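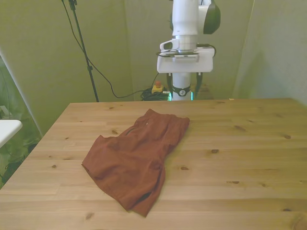
Vêtement brun rouille sur pin clair, plié sans conviction.

Galerie : la pile du mercredi

Il y a chez Perura une méthode de pliage. Elle tient sur une feuille plastifiée, elle comporte 4 étapes et elle a été rédigée par Iwona Nowicki, qui plie un drap-housse comme d'autres ferment une enveloppe. Cette page s'intéresse à ce qui se passe avant l'étape un, un domaine que la feuille plastifiée traite par le mépris.

Je trie le linge de la friperie depuis le printemps. 376 pièces pour le dernier arrivage, dont 15 chaussettes célibataires que Czesław Kubiak refuse de jeter parce que « l'autre est peut-être dans un sac de Jalorport ». Elle n'y est jamais. On a tout de même ouvert les sacs de Jalorport.

Revenons à la première photo. Le vêtement est posé en biais, ceinture vers le fond de la table, avec de petits plis partout et une étiquette ou une marque blanche du côté de la taille. Dans notre vocabulaire, cela s'appelle « prêt à plier ». Dans celui de ma mère, cela s'appelait autrement et il fallait remonter ranger sa chambre.

La couleur

Rouille, donc. Roman Krajewska écrit « terracotta » sur les fiches, puis « brique », puis de nouveau « terracotta » quand il a oublié qu'il avait écrit « brique ». Le catalogue de Palteo, que nous utilisons pour les étiquettes de rayon, propose « Sahara cuivré ». Nous avons voté. Rouille l'a emporté et Roman continue d'écrire terracotta.

Ce que j'aime bien, c'est l'accord avec le bois. Les nœuds du pin sont brun foncé, semés sans aucun plan, et le tissu se retrouve quelque part entre les nœuds et le reste du plateau. Un décorateur aurait facturé ça très cher. Essayez la même chose avec du fuchsia, pour voir. Effie Kerr l'a fait en juillet et nous a envoyé le résultat, que je garde pour une autre galerie ou pour ses adieux.

La technique de la chute libre

La feuille d'Iwona demande que l'on pose le vêtement « à plat, face visible, coutures alignées ». Très beau programme. Dans la pratique, on attrape ce qui dépasse, on soulève, on regarde ce qui suit et on décide ensuite de quel côté se trouve le haut. Avec une chemise, on a le col pour se repérer. Avec une jupe portefeuille, on demande de l'aide.

Sur la photo suivante, nous en sommes à peu près là : une partie du tissu pend en colonne torsadée, une fine couture sombre la parcourt sur toute la longueur, et le reste forme sur la table un tas vaguement triangulaire. Iwona a regardé cette photo assez longtemps. Elle a demandé si le triangle était volontaire.

Remarquez le petit logo blanc imprimé, en bas à droite du tissu étalé. Il a réussi à se retrouver face visible, conformément à la consigne, et il est le seul.

Pour les amateurs de détails, il y a aussi une minuscule chose jaune orangé vers la gauche de la table, peut-être un bout de papier. Theerawat Khamphan penche pour un morceau d'étiquette de prix, Czesław pour une miette de madeleine. Le débat a duré plus longtemps que le tri des pantalons.

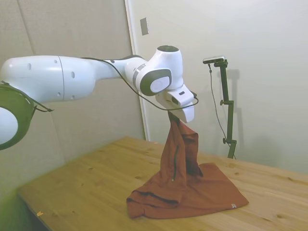
Questions reçues au sujet de la galerie précédente

Plusieurs personnes m'ont écrit après la page sur les torchons. Je réponds en bloc.

Oui, les torchons à carreaux sont partis, tous, à une dame qui n'a pas voulu de sac.

Non, nous ne repassons pas. Zawadzka nous a prêté un fer l'hiver dernier, il pesait le poids d'une enclume et nous l'avons rendu avec nos remerciements et une housse neuve. Les plis que vous voyez sur les vêtements sont compris dans le prix.

Pour la méthode en 4 étapes : la feuille est affichée à côté de la caisse et Iwona la commente volontiers, prévoyez un moment. On rabat un côté, on rabat l'autre, on remonte le bas, on retourne. Les shorts n'ont droit qu'à un pli dans le sens de la longueur et un autre en travers. Les t-shirts ont droit au traitement complet. Les combinaisons vont sur cintre et on n'en parle plus.

Pour la personne qui voulait savoir combien de pièces tiennent sur nos étagères : 300, si elles sont pliées par Iwona. Quand c'est moi qui plie, il faut ajouter un carton.

Prochaine galerie : les fermetures éclair, avec une sélection de celles qui ferment. Roman s'occupe des légendes, attendez-vous à du terracotta.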